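Bimanual table-setting cell: one arm stops with a protective fault above the placemat

Posted by Trernmont Cell Operations

Our laboratory operates a two-arm cell that lays a place setting: plate, cup, napkin and flatware. In August the right arm began to enter a protective stop while moving toward the knife. The log records a joint torque limit, code 456. The left arm does not stop with it and continues its motion, which we regard as a safety matter.
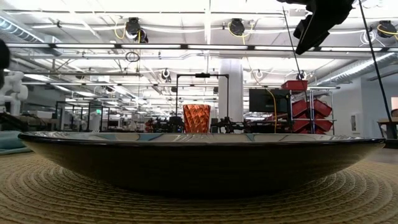
Tendska: Check the payload setting first. If the gripper mass was entered wrong, the torque estimate drifts when the arm is stretched out. We had code 456 for weeks for that reason.

Soltani Integration Desk

The payload setting deserves review, but it does not explain the second arm. A stop on either controller should halt both. Please confirm that the two safety circuits are wired in series and that neither input has been bridged during commissioning. Until this is confirmed, the cell should not run with a person inside the guarded area.

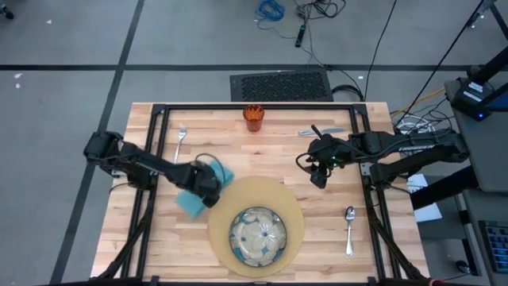 Cable routing should also be examined. A loop that tightens when the wrist turns adds load that the controller reads as contact - we measured almost 67 percent of the limit from this cause alone on a similar arm. Move each arm by hand through its full range, with power removed, and note where the cable pulls.

Clostetti: same fault here, firmware 653. Restarting clears it for 2 hours or so.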